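Friday evening and I have finally started on the cleaning-cloth drawer, if you can call it a drawer when it no longer shuts. Kettle on, radio on, thread incoming, sorry in advance to anyone who follows me for the garden.

Some background for the newer folk. I ordered a bundle of scrubbers from Pollance last winter, because postage was free if you bought enough, and I am my mother's child. I have been finding sponges in odd places ever since, including one in the glovebox.

My method is to tip the lot on to the big table, where I can't ignore it, and then be strict with myself. The flowery cloth stays on. I know a plain one would be more sensible for sorting, but it cheers me up and it's due a wash anyway. 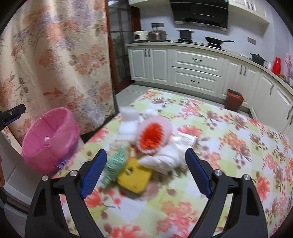

How do you decide which sponges to keep?
Give each one a squeeze and a sniff. If it springs back and smells of nothing much, it can stay, and anything crumbly or sour goes out.

I will admit the mustard-yellow block had me dithering. There's a bit of wear left in a sponge long after it's fit for plates, and I do like one for the bath taps. But I said the same in October and the bath taps have plenty of admirers already.

The green mesh sort I'm much fonder of. Brilliant on new potatoes, and on the roasting tin if you let it soak through the washing-up programme on the radio (you know the one, with the quiz). I'd rather have 2 of those than a whole basket of the soft kind.

Someone has just asked about the Rikik drawer dividers I was raving about. Yes, still love them! They are 388 mm long and my drawer is a smidge shorter, so I had to trim the ends with the bread knife, and the bread knife has never forgiven me. Do measure first.

Right, on to the pink bin. I keep it right by the table while I'm sorting, as getting up every other minute does my back no good, and I put a liner in with plenty folded over the rim so it doesn't slither down the moment you drop something in. Foam, bits of sponge, tissue, a curl of printed paper, in they go.

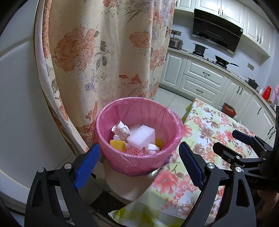

Can the netted foam sleeves from fruit be used again?
They're handy for wrapping baubles or small glasses before they go in a box. Keep a few flat in an envelope and let the rest go.

I did hover over the foam block, I'll be truthful. Foam is lovely stuff for packing and I've a parcel to send to the Wibisono shop next week, a teapot lid that came in the wrong size. Then I remembered the bag of packing bits already living under the stairs and came to my senses.

New rule for this house, written on the inside of the cupboard door: one sponge in use, one waiting, and no buying more until the waiting one gets promoted. Cloths are allowed 7, one for each day, washed together at the weekend.

Next up is the Skokska tin where I keep string. If anybody knows a good use for lengths too short to tie round anything, I'm all ears. Tea first, though.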